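4.2 Shelving, cubbies and the politics of the empty slot

The storage literature has a soft spot for the full shelf. Full shelves can be photographed, sorted into categories and given names, and a good deal of early work on shared workrooms did exactly that, with results that read like very patient shopping lists. Our interest in this section is in shelves that have been given nothing to do. Of the 64 shelving units we recorded across the Siltdale and Pravberg sites, 10 had upper compartments that stayed empty through the whole study period, and these 10 units produced more interview talk than all the others put together.

We treat a combined shelf and desk as a single piece of furniture here, although the people who used them rarely did. The desk was "the desk." The part above it was "up there," a region with its own customs. Participants were quick to lay claim to a desk with a mug, a jacket or a strategically abandoned charger. Almost none of them extended the claim upward, even when the cubbies were within easy reach and the desk had long since vanished under paper. One participant at Pravberg kept a stack of binders on the floor beside her chair for the whole of October, directly under a compartment the binders would have fit. Asked about it, she said the cubby was for something. She could not say for what.

Figure 3 gives the general setting at Siltdale, where a white shelving unit with an attached desk stands against a red brick wall under a corrugated metal ceiling. The upper cubbies are open and hold nothing. A low white bench sits to the left of the unit.
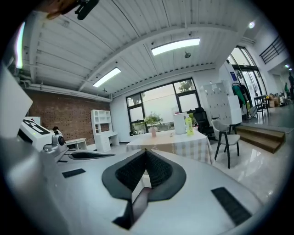

Figure 3. Workroom at Siltdale, with the shelf and desk unit on the left.

The phrase "for something" came up often enough that we gave it a code. Of the 61 interviews, 49 included some version of it: the slot was being saved, it was reserved, it belonged to a project that would need it later. In no case could we trace the reservation to a person who remembered making it. Yoon has suggested calling this a phantom booking, and in the absence of a better term we have adopted it, with apologies to anyone who books rooms for a living.

Two explanations can be set aside fairly quickly. The first is height. Participants of every stature avoided the upper compartments, and several of them put bags on top of much taller cabinets without complaint. The second is the sheer supply of storage, on the theory that people with enough room leave some of it alone. Our participants did not consider that they had enough room. They said so at length, frequently while leaning on an empty shelf.

Benches offer a useful comparison. A bench is nominally for sitting, and in the Gaber inventory it is listed under seating. In practice the benches at both sites were the busiest storage surfaces we observed, taking coats, parcels, lunch and on one memorable afternoon a disassembled fan. Things put on a bench were understood to be there for a minute, and under that understanding they could remain for weeks. A cubby asks for a commitment. It has sides, and an object placed inside it has been put away, a step that implies somebody decided where it goes. Ki's notes from the Siltdale walk-throughs record the same hesitation in nearly the same words from people who had never met.

Labels did not help as much as we had hoped. When the Asent labels were added to the upper compartments at Pravberg, use went up for a short while and the labels were widely admired. The compartments marked "General" remained empty. The one marked "Do not use" was full by the end of the afternoon, and we return to it in Section 4.3.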